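**Levelling compound over old slab, 5 mm or 11 mm?**

**slabside_tom**, Dec 26, 2022

Ground floor extension, concrete slab poured by Ackroyd in September. Straightedge shows a dip of 11 mm towards the back wall, the rest is within 5 mm. Area is 34 square metres. Builder wants to put Plutent over the lot in one pass and lay the finish straight on top. Data sheet he gave me says primer is needed but he says the slab is rough enough to skip it. Is he right?

**Dredusum**

No. Roughness gives you a key, primer controls suction. Without it the slab pulls water out of the mix, you get pinholes and a weak bottom layer. Two coats, the first diluted, second at right angles to the first.

What does the moisture reading say? A slab from September may not be ready at all, depending on thickness.

**slabside_tom**

Slab is 100 mm. He used a pin meter and said it was fine. No figure written down.

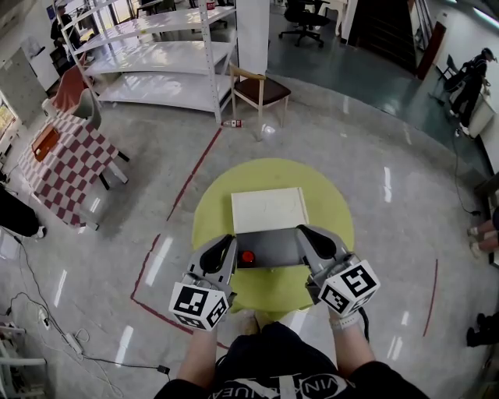 I have asked for a hygrometer box to be sealed to the floor and left for a few days, two positions, one near the back wall where the dip is. He says this is overkill for a domestic job.

**branard_user**

Pin meter on concrete is a surface reading at best. The box test is the right one. The old rule of a day per millimetre gives you 100 days minimum in decent drying weather, and you've had autumn and early winter with presumably no heating on.

I'd disagree with Dredusum on two coats though. I've done more than 34 floors with Branard primer, one coat neat on power-floated, one coat diluted on tamped. Second coat only if the first vanishes.

**Dredusum**

"If the first vanishes" is most tamped slabs. We are saying nearly the same thing. Pour a cup of water on it: gone within a couple of minutes, prime twice.

**kerb_and_channel**

Different point. I wouldn't do 11 mm and 5 mm in one pass. Fill the dip first, let it go off, prime again, then take the whole area over at an even depth. Uneven depth dries unevenly.

**branard_user**

Depends on the product. Plenty are rated well past 11 mm in one go. Check the sheet for maximum depth before paying for two visits.

**slabside_tom**

Sheet allows the depth. He has quoted £756 for the single pass, primer not included. I'll hold him off until the box readings are in, then ask for primer to be added as a separate line.

**kerb_and_channel**

Get the perimeter strip on there as well.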